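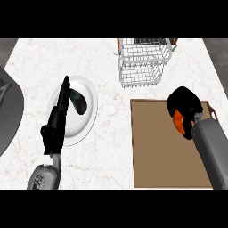 Attachment 1: simulator view, both arms over the counter, orange item in the right gripper

Ticket: Padwood kitchen cell, hardware quote review
Opened: March 29, 2022
Status: Open, purchase on hold
Priority: Medium

Problem as reported
Ruresero wants us to sign for two arms and two grippers on the strength of the sim package. Purchasing asked if the sim supports the order. I've been through it and my answer so far is no, or at least not yet.

What I checked

1. Quote against package. The quote lists 36 months of software support and a spare gripper set. The package mentions neither. Sent back to Ruresero. They replied that support "is implied." I'd like it on paper.

2. Counter layout. Plate on the left, tan-brown board on the right, wire rack at the back between them. Fine as a layout. Our real counter at Padwood has a wall behind it and the model doesn't, so I don't trust any reach numbers for the rack. Asked for a rerun with the wall in.

3. Run logs. They sent 897 runs. The summary sheet gives a single success rate with no breakdown by item. A dark green item on a plate is a different job from an orange one in a rack, and I want those split before anybody quotes that rate in a budget meeting.
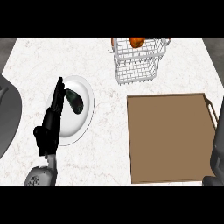
Attachment 2: same setup, orange fruit in the wire basket, left hand at the rim of the plate

4. Gripper clearance. The left hand overlaps the plate rim in the second attachment. I asked what the contact settings are and what happens with a real plate that can slide. Got a brochure back. Asked again.

5. Second arm. The price nearly doubles with it. I asked McIntyre to price a one-arm cell for comparison. Their lead time is 14 weeks, which is long, but they did include install and training without being asked.

6. Mounts and floor work. Not in either quote. Clamen did the mounts on our last cell and the bill landed in January, after the budget had closed. I'm not doing that again.

Workaround
None needed. The current line keeps running by hand.

Needed before this can close
- Logs split by item, failures included
- Rerun with the wall
- Support terms in writing
- Mount estimate from Clamen
- On-site trial with our own plates, at Ruresero's cost

Update
Ruresero offered a discount if we sign before the trial. Declined. Ticket stays open, waiting on vendor.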